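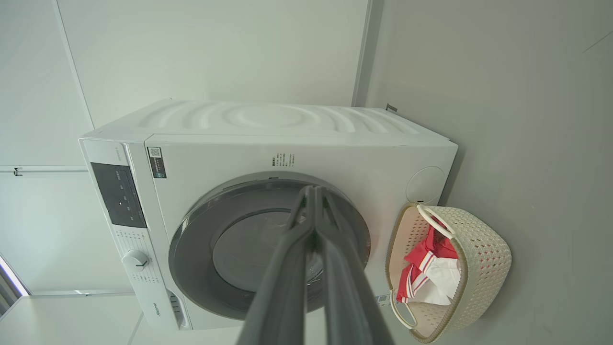
Notes pour l'intervenante – « La lessive, pièce par pièce »
Atelier habitat partagé, maison Jirnimeo, session de juin

Avant de commencer
Laisser la première diapo affichée pendant que les gens s'installent. Ne rien dire dessus tout de suite. Vérifier que la télécommande fonctionne (la dernière fois, c'était les piles !).

Ouverture, 2 minutes
Bonjour à toutes et à tous, et merci d'être venus parler de lessive. Oui, de lessive ! J'adore ce sujet. On y passe un temps fou, on en hérite les gestes sans les discuter, et dès qu'on pose la question autour d'une table, tout le monde a un avis.
Question à la salle : qui a déjà lu en entier la notice de sa machine ? Attendre les mains levées. Laisser rire, enchaîner.

Le coin lessive
Revenir à la diapo. Un lave-linge à hublot, un mur gris pâle, un panier à linge crème juste à côté. Tout part de ce duo, la machine et son panier. Insister là-dessus, c'est le cœur de la première partie.
Le panier est ajouré, et j'en suis une grande fan. L'air passe, le linge du sport ou les torchons un peu humides ne restent pas enfermés comme dans un bac plein. À dire avec conviction, car il y a toujours quelqu'un dans la salle qui défend le coffre à couvercle (on l'écoute, on en discute, c'est très bien).
Conseil à donner : un panier à portée de main de la machine, pas à l'autre bout du couloir. Raconter l'histoire de l'appartement Zindavard, où le panier vivait dans la chambre du fond et où l'on retrouvait des chaussettes tout le long du trajet.

Lire la façade
Montrer la bande de commande, à gauche : l'afficheur sombre, et dessous la molette blanche avec son petit repère noir. Les noms des programmes sont imprimés en gris, tout petits, autour de la molette. Demander aux gens du fond s'ils arrivent à les lire. C'est le moment de parler des lunettes oubliées dans la cuisine !
Mon astuce préférée : choisir les deux ou trois programmes dont on se sert vraiment et les noter sur une carte, en gros, accrochée au mur. Chez Inbridge, dans la buanderie commune, la carte est restée en place tout l'hiver et les questions dans l'escalier ont presque disparu.
La machine est une Hisense, mais préciser que la méthode vaut pour les autres marques. Ne pas se laisser entraîner dans un comparatif, on y perdrait la demi-heure.

Les étiquettes
Il y a un autocollant avec un QR code sur la façade, et un petit bloc d'instructions imprimées au-dessus de la porte. Proposer à chacun de photographier les étiquettes de sa machine en rentrant ce soir, avant qu'elles ne se décollent ou ne s'effacent. Ranger la photo avec la facture. Ça prend le temps d'un café et on est ravi de l'avoir le jour où il faut appeler un réparateur.

Le bac et le joint
Tiroir à lessive : le sortir, le rincer, le laisser sécher ouvert. Passer aussi un chiffon dans le logement, c'est là que ça s'accumule.
Joint du hublot : un coup de chiffon dans le pli après la dernière machine de la journée, puis porte entrouverte. S'il y a de jeunes enfants ou un chat, fermer la pièce.
Ici, faire circuler les deux chiffons, le propre et l'autre. Effet garanti !

Le dessus de la machine
Regarder le relief du dessus, ces vagues qui s'élargissent comme des ronds dans l'eau. Je trouve ça très joli – et la poussière de lessive aussi, elle adore les creux. Brosse douce, chiffon humide, terminé.
Rappeler qu'une machine qui essore vibre, et que les flacons posés dessus finissent par voyager. Une étagère fixée au mur leur ira mieux.

Exercice en petits groupes
Distribuer les feuilles Parry. Chaque groupe dessine son coin lessive idéal : machine, panier, produits, endroit où l'on étend. Budget imposé : 100 euros, machine non comprise. Passer entre les tables, encourager les idées farfelues (la poulie au plafond revient à chaque session et je l'aime toujours autant).
Mise en commun au tableau, un dessin par groupe.

Si le temps manque
Sauter l'étagère, garder le tiroir et le joint.

Questions fréquentes à prévoir
Vinaigre ou pas vinaigre ? Renvoyer à la notice de chaque machine.
Combien de linge dans le tambour ? Garder de la place pour passer la main au-dessus, pour du coton courant.
Et les chaussettes seules ? Une boîte sur l'étagère, un tri en fin de mois, en musique si possible.

Fin
Remercier, rappeler que les feuilles restent à disposition près de l'entrée, récupérer les feutres et les deux chiffons.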